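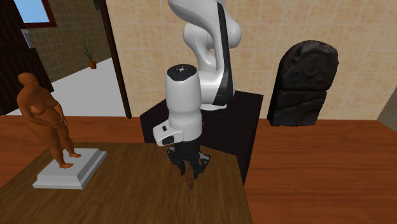 White arm over a brown wooden table, rendering

From: Baptiste Carré
To: the old-tables list
Date: Fri 8 November
Subject: Re: [old-tables] Oil or wax for a kitchen table in daily use

Dear all,

I answer to Odette's message and I will answer between her lines, so please scroll a little. I am sorry for the delay. I wanted to finish my own table before giving advice on the table of another person.

Odette Tanguy wrote:

> I bought a farm table at the Gosville sale in October, the long
> one with the two drawers that some of you saw in the catalog as
> lot 974. The top has an old finish which I cannot identify. It
> is dull in the middle and still a little shiny at the two ends.
> Water leaves a white ring that goes away by the next morning.

A white ring that goes away by itself makes me think of wax, or of wax on top of something else. If it was a hard varnish in good condition, I would not expect the ring so easily. If it was only oil, I would expect a darker mark and not a white one. But I have been wrong about this before, so please do a test under the table top, at a place where the finish has gone over the edge.

What I do is this. I take a cotton rag with a little white spirit and I rub for one minute on a place the size of a coin. If the rag becomes yellow or brown and the wood looks dry after, it was wax. If nothing happens, I try alcohol on another place. If this one becomes sticky, you probably have shellac, and then please stop and write to us again before you do anything more. Shellac is a different subject and Blandine knows it much better than I do.

Open the window when you do this, and lay the rags flat outside to dry afterwards. I will come back to the rags, it is important.

> My husband would like to sand everything and start again. I
> would prefer not to. The marks of the knives are pretty and
> the color is deep, I am afraid we will lose it.

I am on your side, Odette. The color you like is in the first half millimeter, and sanding takes away exactly this part. I sanded my mother's table when I was young and proud of my new machine. It became pale like a school desk, and twenty years later it is still the palest thing in the house.

You can clean without sanding. Use fine steel wool, the finest you find, with white spirit, always in the direction of the grain. Work on a small surface, wipe it, look at it in the light from the side, and go on to the next one. The dirty liquid must not dry on the wood. On a long table I would count an afternoon for the top only and leave the legs for another day. For the drawers, clean only the fronts. The inside of an old drawer should stay as it is, in my opinion, except for a bit of candle on the runners.
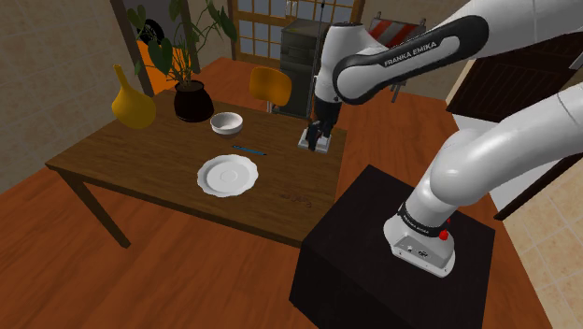 If the wood is oak, be careful with the steel wool, this I forgot to say. Small pieces of it stay in the pores, and when they meet water they make black points. For oak I use a white nylon pad in place of the steel. You did not write which wood it is. From the catalog I thought of cherry or maybe elm, but a catalog can make any wood look like any other.

> Anselmo told me at the sale that I should use only oil, never
> wax, for a table where we eat. Gwenaël says the contrary. Who
> is right?

Both of them will read this, so I choose my words!

Anselmo is right that wax alone does not protect very much. A hot plate will mark it, and a wet glass also. If you have children who do their homework and spill their milk at the same table, wax will make you nervous, and a person should not be nervous at her own table. Oil goes inside the wood and makes a surface that you can repair easily. You have a stain, you rub this place, you put oil again, it is finished.

Gwenaël is right that oil changes the color, and that you cannot go back. On a wood that is already dark, a first coat of oil can make it much darker than you wished. He is also right that wax feels nicer under the hand. I agree with him that an old table which has received wax for a very long time does not really accept oil anyway. The oil stays on top and remains sticky for days.

So my answer depends on the test. If you find wax, and you can remove most of it, and you want to eat there every day, then oil. If you find wax and you do not want the work, then stay with wax, use place mats, and put a new thin coat two times a year. 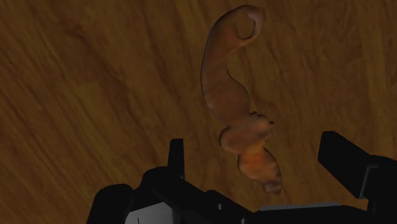
Dark brown wood with lighter yellowish-brown bands, rendering

About the direction of the grain, one more thing. On a dark top with bands of different color it is tempting to rub across, to make the light bands and the dark bands more equal. Please do not. The scratches across the grain are invisible while the wood is wet with spirit and they all appear with the first coat of oil. I learned it on the side of the table which is now against the wall.

> Which oil do you recommend? In the shop in Hakbridge there is a
> whole shelf and the seller could not explain me the difference.

I have used three kinds. The first is raw linseed oil, which is cheap and very slow. Mine was still soft after a week, and the house had the smell of it for longer than this. I do not recommend it for a table you need. The second is pure tung oil, thinned by half for the first coat. It is slow as well, but the result is beautiful, less yellow, and it resists well to water. The third is a hard wax oil, a mixture that is sold ready to use. It is the easiest for a first time. Rangel in our group uses it on all her chairs too and is satisfied.

Read on the can if it is made for surfaces in contact with food, and how many days it needs before it is fully hard. The time when it is dry to touch is much shorter than the time when you can put a wet glass on it. With mine I waited 7 days before the first dinner and I think this was right.

For the quantity, less than you believe. Put it thin, wait as long as the can says, then wipe everything that has not gone in. Wipe again one hour later, especially near the knots and the joints, where the oil likes to come back out. Two thin coats are better than a thick one. If a place stays shiny and sticky, rub it with a cloth that has a little fresh oil on it, and wipe immediately.

Now the rags. A rag with linseed oil or tung oil on it can become hot and catch fire alone, without any flame near it. Never leave it in a ball, never in the kitchen bin. Spread it flat outside on stone until it is stiff, or put it in a metal can full of water with a lid. Many of you know this, but we have new members since October and I prefer to write it again.

> Last question: one board has opened at the end, I can put a
> coin in the gap. Should I fill it?

Not now. We are at the beginning of the heating season and the boards will continue to become narrower. If you fill the gap in winter with something hard, in summer the board has no place to go and it will push on its neighbor. Look at it again when the weather is warm. If the gap has closed, leave it in peace. If it is still there and the crumbs annoy you, a soft wax in a similar color is enough, and you can remove it with a wooden stick when you change your mind.

Look also under the top, at the way it is attached to the frame. If somebody has added screws that hold the boards too firmly, this can be the reason for the opening. Old tables often have small wooden blocks or buttons that let the top move. If you see a modern screw near the gap, loosen it by one turn and wait some weeks.

Blandine, you told us that you had a list of the finishes with their drying times from the evening at Kudelico. Could you send it again to the list? I have searched in the archive and found only the message without the attachment.

And Odette, write to us what color the rag was.

With kind regards,
Baptiste Carré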